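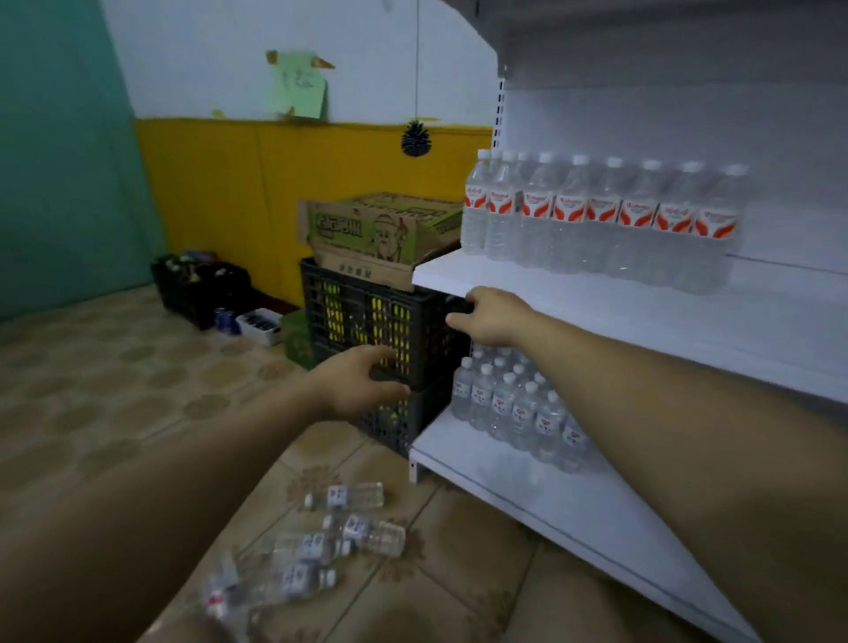

January, late morning

What a good day at the shop! I finally got stuck into the water shelves, the job I've been promising Aurora Patrício since before the holidays, and I loved every minute. I do like bottles in a tight block, labels facing out, big ones on the upper shelf and the small ones underneath. Black crates at the end, by the yellow wall. Aurora wanted them over by the door and we went back and forth on it for ages, very cheerfully.

Then the floor! Water bottles all over the tiles, right across those little brown rosettes I'm so fond of, red hearts and red swooshes every which way. I got right in the middle of them with both hands and felt about six years old. 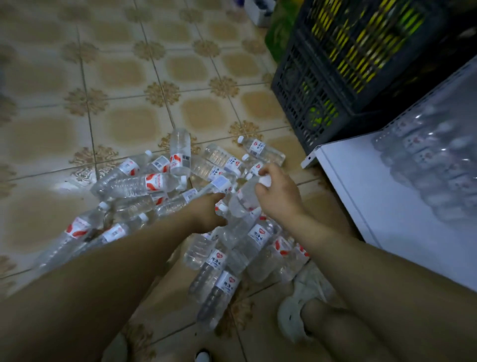 Evening

Soup, bread, feet up. Aurora called about the Venilard order, 2 more boxes than we asked for. Tomorrow the cookies!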